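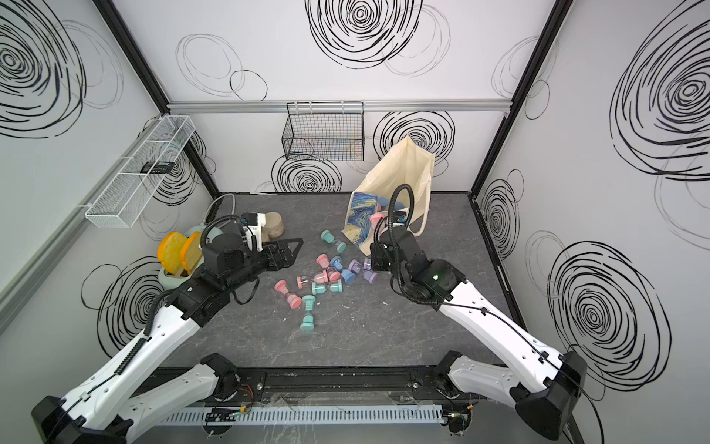 Projects Comics Archive Reports Contact

Projects > Plumero Reissue > Progress Reports > October

Plumero Reissue: Second Progress Report
Submitted by Tia Horrocks, Gurberg Editions
Grant reporting period: July to October

1. Status

The reissue of Plumero covers the full run of the series in two volumes. Volume one is complete through lettering and is in final proof. Volume two is at the restoration stage. The overall schedule has slipped by six weeks against the plan in the grant agreement, all of it in volume two. The approved budget is unchanged.

2. Source material

The first report noted gaps in the original art for the Pluvdale storyline, in which the title character loses his powers and spends a winter under an assumed name. Original boards for most of that storyline have now been located and scanned at full size. A further 40 pages survive only as printed copies. These are being rebuilt from the cleanest available newsprint, with the black line separated from the color and repaired by hand.

The newsprint pages vary in quality. Registration drift is the main fault, and it is worst in the night sequences, where the original colorist laid a heavy blue over fine hatching. Automatic separation removes part of the hatching along with the blue. These pages are being done manually at a slower rate than we budgeted, and they account for most of the delay.

3. Color

Volume one follows the printed colors of the first edition, with corrections limited to plain errors. The most frequent is the villain Dương, whose cloak changes from green to gray between panels in the early chapters. The color guides specify green throughout, and green has been used. Where no guide survives, the printed color stands even if it looks odd beside the neighboring pages.

Paper tests were run on two stocks. The coated sheet gave stronger blacks but made the flat yellows harsh. The uncoated sheet has been selected for both volumes. The change in spine width has been passed to the cover designer.

4. Lettering and text

All lettering in volume one has been checked against the scripts. Diacritics in Dương's name were dropped in the first edition and have been restored in balloons, captions and the index. Sound effects drawn into the art were left alone. One caption in the trial chapter appears in two versions in the surviving scripts; the printed version has been kept and the other is given in the notes.

The introduction has been delivered and edited. It deals with the character's shift from thief to reluctant protector, and with the long letters-page argument over whether he should have been allowed to win at Pluvdale. The notes to volume two are in outline only.

5. Rights

The contract for the main series is signed. The crossover chapter remains open – the guest character belongs to a separate estate, and terms for digital use have not been settled. Print terms are agreed in principle. If digital terms are not reached before volume two goes to press, the chapter will run in the print edition and be left out of the digital one.

6. Budget

Scanning came in under its line. Restoration is over its line for the reason given in section 2. We request approval to move the unspent scanning funds to restoration. No additional money is sought. A revised table is attached as Appendix A.

7. Next period

– Release volume one to the printer after proof corrections.
– Finish manual separation of the night sequences.
– Complete the notes and index for volume two.
– Close the digital terms for the crossover chapter.

Bound copies of volume one will be sent to the program office on delivery from the printer. The next report will include sample spreads from volume two and a revised press date.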